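Re: [benches] Butcher-block top on a steel frame, grain direction?

On the Dremley list someone wrote:

> We are replacing the top on the big bench in the back room at
> Rutherford. The old one was painted board and it has gone soft
> at the corners. The frame is square steel tube, painted black,
> and it stays. I can get a glued-up top in a light wood, butcher
> block style, for 169 delivered.
>
> Two questions. Does it matter which way the grain runs if people
> work from the front only? And has anyone had trouble with a top
> like that moving on a metal frame? Our room gets damp in April
> and very dry once the heat is on.
>
> Also open to suggestions on finish. Last time we used a gloss
> varnish and it scratched right away.

We put the same kind of top on a black metal frame at Tirkusby 14 months ago, so I can answer some of it.

Grain: ours runs from the front toward the back. The supplier asked which we wanted and I picked that one since the offcut was usable for a shelf. For strength I would look at where your cross members are. You want the strips to go across them. If your cross members run left to right, then front to back is the right way to order it.

Movement: yes, it moves, and it moves across the strips, so in our case the change is in the width. The first set of screws went through plain round holes in the tube and by the end of winter one corner had lifted enough to rock a cup. I took it off, filed the holes into slots, and put it back with washers and 11 pan head screws. Keep the screws in the middle of the frame tight and leave the outer ones a little looser. No trouble after that. Leave a small gap where the wood meets the rail at the far edge too. I didn't the first time.

Finish: hard wax oil from Westeleo, two coats on top and two underneath. Do the underside, including the end grain, or it will cup. It still picks up a shine under the ceiling lights, which some people find annoying if they sit on the right. Scratches can be sanded and re-oiled in one spot without doing the whole thing. Don't leave wet rags on it.

If your frame has uprights at the back, check the corners for square before you order. Measure both diagonals. Ours came to 143 cm on one and a bit more on the other, and I had to trim.
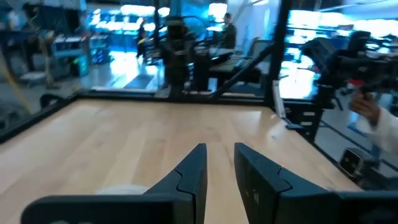

Our top at Tirkusby, with the black rail along the far edge and the diagonal brace at the back right corner.

The price you were quoted sounds fair if it includes delivery. Ask whether it comes sanded. I can measure the slots for you if you want to copy them, but I won't be back in that room until next week.

--
To unsubscribe, send a blank message with "leave" in the subject line.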